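Plurbridge Obi

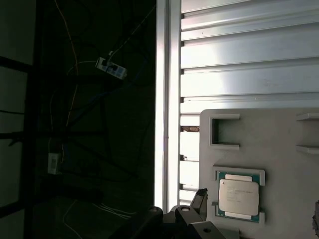
An Obi gripper at the fixture plate, with a processor in its nest.

The Plurbridge Obi is a benchtop kit for handling computer processors, sold to repair shops, resellers and test labs that have more chips than patience. It consists of a gripper, a wrist camera, a set of fixture plates and a software package called Ninar, which is also the name of the company's founder's boat. The arm is not included, a point the brochure reaches on its last page.

Background

Plurbridge began as a maker of trays and racks for second-hand server parts. Its engineers spent much of their time watching people drop things, and the Obi grew out of an attempt to have a machine watch them instead. Thaddeus Bellamy, who led the design, had first proposed a vacuum cup. The cup picked up processors very well and was reluctant to give them back. Two narrow fingers were adopted after a winter of trials, and the cup survives in the parts list as an "optional accessory".

The kit went on sale in March under the name Obi Handling System. The last two words were dropped when customers kept asking what the system was.

Design

The gripper is matte black, with rounded edges and round holes through its blocks. Its fingers are long and thin so that they can reach beside a chip without leaning on its neighbours. Owners are advised to keep a spare pair. The manual gives this advice on three separate pages, each time as though for the first time.

The fixture plate is pale grey and has a faintly rough surface. Processors sit in a square nest with raised corner walls, which forgives a certain amount of poor aim. Rectangular slots with raised lips are used for other parts, and a blank plate is supplied for buyers who wish to cut their own. Plates for larger server chips are sold separately, as are plates for smaller ones, leaving the standard plate to serve a middle range that Plurbridge describes as "popular".

The wrist camera looks along the fingers towards the plate. Bright lighting is recommended, although the shine from a metal heat spreader can wash out the printing on top of it. Ninar deals with this by asking the operator to type in the part number. Later versions ask more politely.

Operation

A job is taught by moving the arm by hand to each position and pressing a button. Ninar stores up to 90 positions per job, and a simple transfer from tray to nest uses 17 of them. Once taught, the job can be repeated until the tray is empty or somebody nudges the bench.

The software does not check whether a nest is already occupied unless the option is switched on. It is switched off when the kit arrives. Plurbridge has said that this gives the operator greater freedom.

Price and support

The kit is sold directly by Plurbridge and, in smaller numbers, through the dealer Sirholm, which adds a day's training and a laminated card. The base price is £900, with extra plates at £29 each. A support plan covers telephone help in office hours and replacement fingers, but excludes damage to processors, benches and "adjacent goods".

Reception

Early reviews were kind to the plates and cooler about everything attached to them. Consuelo Zapata, writing for a repair trade newsletter, called the nest "the cleverest square hole I have met this year" and found the gripper steady once set up. She was less taken with the setting up, which filled an afternoon and part of an evening. Her review praised the manual's diagrams while noting that two of them showed a different product.

Users have generally agreed that the Obi suits long runs of the same chip. For mixed trays, opinion is divided between those who change the plate each time and those who have gone back to using their hands — a method Plurbridge lists in its comparison table under "legacy solutions".

See also
Fixture plate
Parallel gripper
Teaching by demonstration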